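The Long Apprenticeship of a Small Gray Arm

Demetrio Vallejo likes to get his coffee made before he touches anything, and he likes to get it made early, so by the time I found the side door at Torgate he was already on his second cup and had the work screen warmed up. He has been setting up robot cells for a good part of his life (he started on a line at Ramero, packing door hinges, and still has opinions about hinges), and he told me right off that most of what I would see that morning would look like nothing at all.

"People come in hoping for sparks," he said. "What they get is me, moving a tray."

The job was a pick cell for Magsi, a parts house that wants small pieces lifted out of shallow trays and set down again without fuss. Before a single bolt goes into the real table over at the Sodgate plant, Demetrio builds the whole cell on the computer, floor and all, and works it there until he trusts it. He used to skip this part, years ago. Then he once spent most of a January on his knees with a drill, moving a pedestal that had been planted a hand's width too far from the work, and he came away a changed man!

So he begins with the base. Where the arm stands decides nearly everything that follows, he says, and he'd much sooner argue with himself about it on a screen. He puts the pedestal at one end of the table, which leaves plenty of open top to work with, and then he tries the arm's reach over and over, with the tray 275 millimeters out, then farther, up to 800, watching how the elbow folds and whether the wrist gets itself into a knot.

Next come the fingers. He opens them, closes them, brings them down over one little red cube in its tray, and goes back up. The cube stands in for whatever Magsi will send later on, and he is fond of it in the way you get fond of an old coffee mug. He runs 100 picks before he changes a setting, then turns the cube a bit and runs them all again. When a pick goes wrong he slows the arm down to 15 percent and leans in close with his chin on his fist, and you learn not to talk to him just then.

I asked whether he ever gets tired of it. He thought that over for a good while, long enough to rinse his cup, and said that he gets tired of the chair. The arm he never minds. He says every cell has its own temper, even a drawn one, and you have to sit with it a spell before it will show you where it is going to give you trouble. Usually it is the wrist. Sometimes it is the table, which somebody has ordered too short.

By ten he had moved the tray closer to the far side of the table and was starting his runs over from the beginning, fingers open, nothing in them yet.

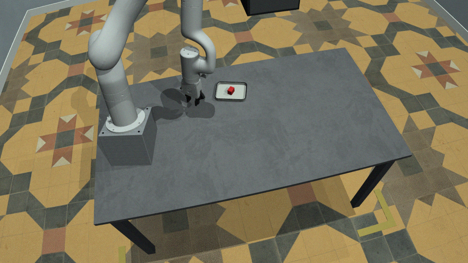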